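Grasp planner keeps choosing the middle of the garment

ogola_dev
Running the Calengate planner on shirts at a clothes rack. It scores nearly 2,000 grasp candidates per cycle and still picks the middle of the cloth over the collar. Anyone changed the weights?

Erville7
Don't touch the weights. Your segmentation is merging two dark garments into one mask, so the centre looks like the best point.

ogola_dev
I checked the masks. They're separate in 599 of 812 logged cycles and it picks the middle in those too.

plainloop
Then it's the cost term. Reach is weighted 7 times higher than edge distance by default. I disagree with Erville7 — change it.

ogola_dev
Lowered it this morning. Black on black is still the worst case for depth,
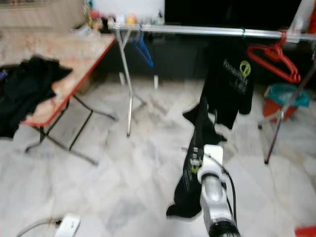
and the twist in the cloth confuses the hem detector as well. I'll try replanning after the lift.

Erville7
Replanning hides the fault. Fix the masks first.

Related threads
Jodanetti driver: gripper force units
Calengate planner crashes on empty mask
Hanger detection in poor light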